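I finally did the linen closet. I'd been putting it off since we moved to Skosa, and the thing that pushed me over was a bottom sheet falling on my head while I was hunting for a pillowcase (it did not hurt, but my pride took a knock). So here are my notes, mostly so I remember them when I do it all over again in April.

**Take everything out first.** Yes, all of it, onto the bed. I set a timer for 45 minutes and got the whole lot sorted in that time, except for one heap of single pillowcases that I kept moving from one side of the mattress to the other.

**Fold to the shelf and forget how the store folds.** My shelves are 30 cm deep, which is a silly depth, and a bath towel folded in half the long way and then in thirds sits on them perfectly. Fold side facing out. It looks so much nicer, and you can pull one out without dragging its neighbors along!

**Keep sheet sets inside their own pillowcase.** Everybody says this one and I resisted it for years — I was wrong. Fitted, flat and the spare case all go inside one case, and then you grab the bundle and go.

**Skip the scented liners.** I bought a roll of the Zovora ones and every towel in the house smelled like a hotel elevator. A plain bar of soap, still in its paper, does the job and you can use it up afterward.

**Wipe the shelves with vinegar and water.** One part to four, on a wrung-out cloth, then leave the door open until they're bone dry before anything goes back. I was impatient on the top shelf and had to redo it.

**Label the shelf edge.** Sheets move, labels stay put. I used plain masking tape and a marker, and my family now puts things in the right place most of the time, which I will take.
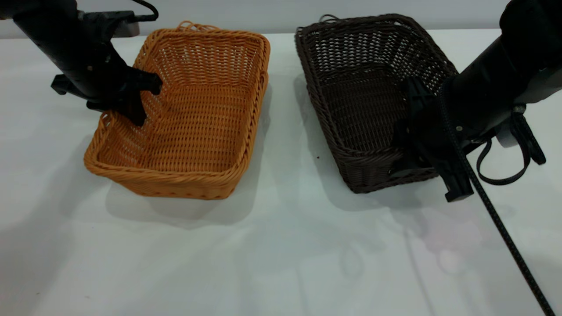
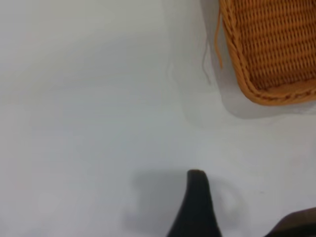
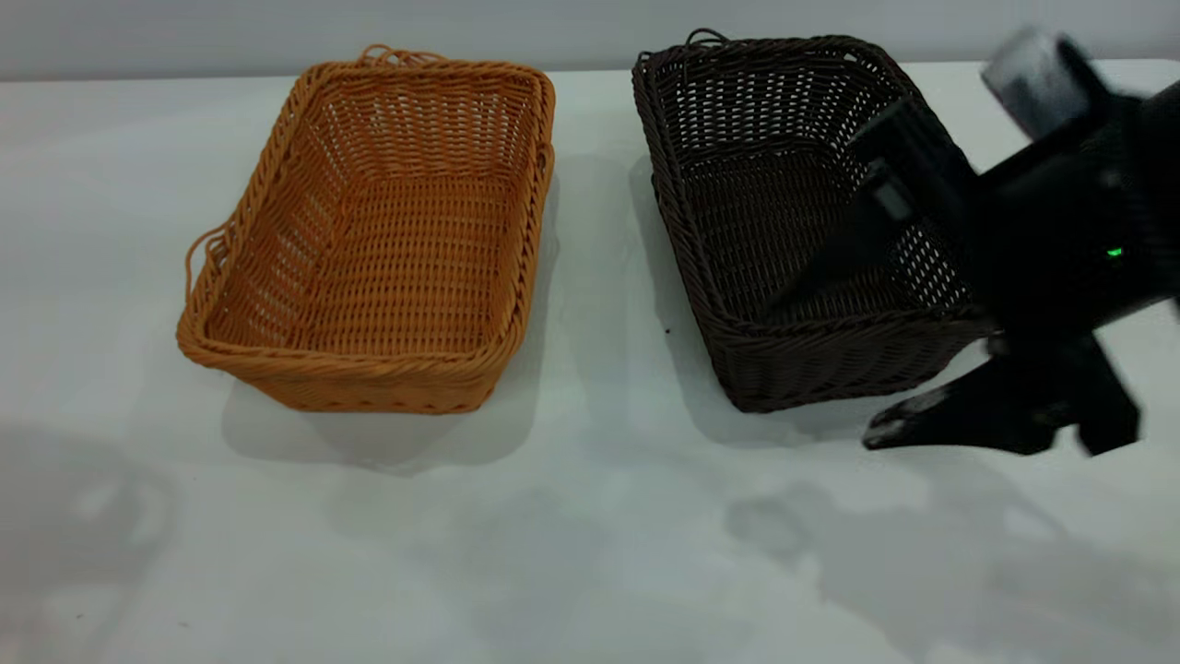 Small stuff is what wrecks a linen closet: washcloths, napkins, the odd crib sheet you can't part with. Stacks of little things always topple, so give them something with sides. I like open wicker for this, with gaps in the weave like the orange-tan and dark brown baskets here, so the cloth gets some air. Run your hand over the rim before you load one up, though. A loose strand like the one dangling in the middle photo will catch on terry loops and pull a thread clean out of a good towel. Snip it close with nail scissors and tuck the end back into the braid, or line the basket with an old pillowcase folded down over the edge.

Next job is the blanket chest, and I already know there's a Saarela wool throw at the bottom that I should have washed last spring. Cool water, no wringing, dry it flat on a towel.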